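Damgaard releases Kostura 4, planning software for robots that do the laundry

12 Aug 2026
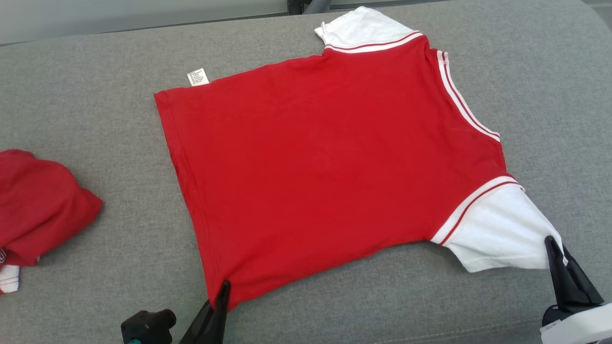

Kostura 4, the new version of Damgaard's planning software for two-armed robots, is out today for all licence holders. It chooses where each gripper should take hold of a garment, then plans both arms together so they don't argue over the same bit of cloth. A red T-shirt with white sleeves, held at the hem and at the end of one sleeve, is the sort of problem it was written for. Wrinkles are treated as normal — our developers own clothes too.

The release adds a grasp preview, a replay tool and error messages in plain English. "The old one said 'fault 50' and left you to reflect on it," said Rajkumari Vashisht, head of perception at Damgaard. "Version 4 tells you it has lost the collar."

Setup now takes six steps, and the sleeve model has been rebuilt after a humbling May. Fitted sheets remain unsupported. Trilok Gautam, who leads planning, has asked that people stop emailing him about them.

Media contact: Geeta Goel, Damgaard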